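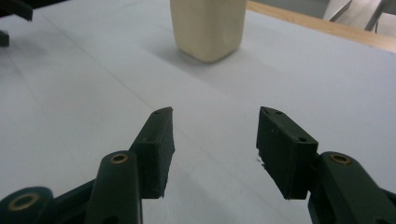
The 700-Hour Helping Hand

Jarmo Väisänen has put 700 hours into a pair of green fingers. They pivot on brass eyelets, they look 3D-printed, and at the Savwood shared workshop they are spoken of as the future of housework. I have my doubts.

The job is to grip a cream-colored plastic container. A toddler can manage that, and toddlers don't need their edges sanded. Väisänen says the pads matter more than the finish. Maybe so — but he said the same about the last 3 versions.

Eusebio Villanueva, two benches over, wants it clearing tables by January. I asked whose tables. He said mine, if I'd sign up. I haven't signed anything.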